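Old valves in rented houses: what we learned in Zillstead
Speaker notes, long version (talk is 21 minutes, then questions)

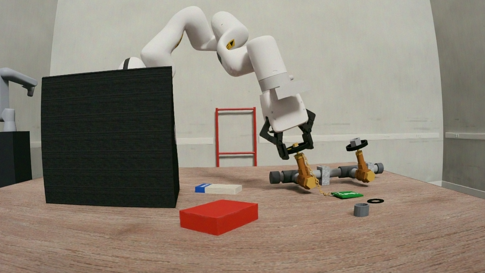 Slide 1. Computer rendering: pipe-and-valve assembly, with a gripper on the left handwheel.

Slide 2. Who I am
Good afternoon and thank you for the invitation. I work for the tenants' advice office in Zillstead. I am not a plumber, please keep this in mind when you ask questions. My subject today is the stop valve, and why so many tenants do not know where theirs is.
(Ask for hands: who could close the water at home in the dark? Wait a little.)

Slide 3. The survey
We visited 217 flats last winter, most of them in the Ferden estate and the streets behind it. In every flat we asked the same question: please show us where you close the water. Many people took us to the kitchen sink. Some took us to the boiler. A few telephoned the landlord while we were standing there.
Do not read the table aloud. Give them time to look.

Slide 4. The Demwood Street case
A hose of a washing machine broke at night. The tenant found the valve after 30 minutes, behind a kitchen unit which somebody had fixed to the wall. The water went through two floors. The repair was paid in the end, but the family below lived with relatives until September.
Speak slowly here. Last time I was too quick and people missed that there were two floors.

Slide 5. Valves that do not turn
Finding it is only half of the work. A valve that stays open for years can become stiff. Our advice to tenants: turn it gently once or twice a year, and if it does not move, stop and write to the landlord. Do not use force or a long tool. Keep a copy of the letter.

Slide 6. The card
We made a small card to hang near the front door. It has three lines: where the valve is, which direction closes it, who to call. The Andrade print shop made the first box for us at a good price. The card takes 10 minutes to fill in together with the tenant, and in this time they usually tell us about other problems too, for example damp or a broken window.

Slide 7. What we ask from landlords
A mark on the valve. Free access to it. One sentence in the contract saying where it is.
If somebody asks about the law: I can only speak about our own district, and I will send the references by e-mail.

Slide 8. Questions
Cards are on the table near the door. Leave this slide on.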